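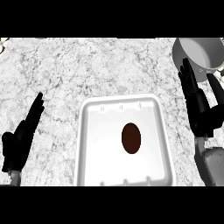
Figure 3. Rendered view of a white rectangular tray with a raised rim on a marble countertop.

3.2 Household sorting of food trays

We asked households in Dultham and Nuston how they dispose of food trays once the food has been eaten. Forms were mailed in April to 1,905 addresses, and 852 came back complete. Each form covered one week of kitchen waste and was filled in by the person who usually takes out the trash.

Answers differed most on white trays (Figure 3). Many people could not say whether a tray was foam or solid plastic, and the local sorting guides use different words for the two. In Nuston, 145 households wrote that they put every tray in the general trash to avoid a mistake. Dultham residents were more likely to rinse trays and place them with bottles – a practice the Dultham guide does not allow for foam.

Lahtinen and Owusu coded the written comments separately and settled disagreements by discussion. Comments that named a material but gave no bin were left out of the comparison between towns. They are treated in Section 4, together with the answers on lids and film.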